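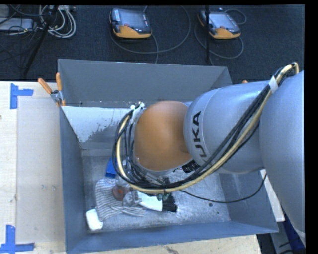

Recall Response in Shelter Dogs Before and After a Change of Name

Final Project Report
Submitted by Melaniia Zhuravel
Companion Animal Studies, Larville College
3/2/26

Summary

Many dogs that enter a shelter are given a new name, either by the staff on arrival or by the family that adopts them. This project examined how quickly adult dogs learned to respond to a new name and whether the method of teaching made a difference. The study was carried out at the Hatton Animal Shelter and included 37 dogs. Dogs that were taught the new name in short sessions with a food reward responded more reliably at the end of the second week than dogs that simply heard the name in daily care. The difference was smaller among dogs over eight years of age.

Background

Shelter staff rename dogs for practical reasons. A stray arrives with no known name, two dogs in the same row share a name, or the former owner asks that the name not be passed on. Adopters often choose another name within days. Advice given to these families varies a great deal. Some handouts recommend keeping the old name for a month, while others suggest using both names together and dropping the first one gradually. The shelter had no written guidance of its own at the start of the project.

The research question was limited to the name itself. Recall over long distances, off-leash behavior and obedience to other commands were not studied.

Method

Dogs were eligible if they were at least one year old, had no known hearing loss and had been at the shelter for five days or more. Puppies were excluded. Each dog was placed in one of two groups by drawing slips of paper. The daily care group heard the new name at feeding, walking and cleaning times, with no special training. The session group received the same care and also took part in two short sessions each day, during which the handler said the name once and gave a small piece of food when the dog looked toward the handler.

Testing took place in the fenced yard behind the Ostapchuk wing. The handler waited until the dog was facing away, said the name in a normal speaking voice and recorded whether the dog turned its head within three seconds. A different two-syllable word was used as a control. This was done to separate a response to the name from a response to any human voice. In all, 300 trials were planned and 202 were completed. The remainder were lost when dogs were adopted, when the yard was closed for ice, or when a dog was judged too anxious to continue.

Results

Of the completed trials, 149 ended with a correct response to the new name. Most of the missed responses came from the first four days. By the end of the first week the session group was ahead, and it stayed ahead through the last day of testing. Dogs in the daily care group improved more slowly and showed wide differences from one animal to the next.

Two dogs turned toward the control word nearly as often as toward their own name. Both had been described on their intake cards as very attentive to people. Their trials were kept in the totals.

Names of one syllable and names of two syllables gave similar results. Only three dogs had longer names, and the staff shortened all three in everyday use, so no finding is reported for them. Old names were known for fewer than half of the dogs. In those cases, a new name that sounded like the old one appeared to be learned faster, but the group was too small to support a firm statement.

Limitations

The handlers knew which group each dog belonged to. Hearing was not tested by a veterinarian, and the age of most dogs was an estimate. Noise from neighboring kennels could not be controlled. The original schedule called for testing to begin in November, but the yard gate was under repair and the first two weeks of trials were moved to a hallway. Results from the hallway are not included above.

Recommendations

The shelter should give each adopter a one-page sheet describing the session method. Staff should write the new name on the kennel card on the first day it is used and avoid nicknames during the first two weeks. A follow-up call to adopters after one month would show whether the name was kept.

Acknowledgments

The author thanks the kennel staff at Hatton and the Haren Fund, which paid for food rewards and travel.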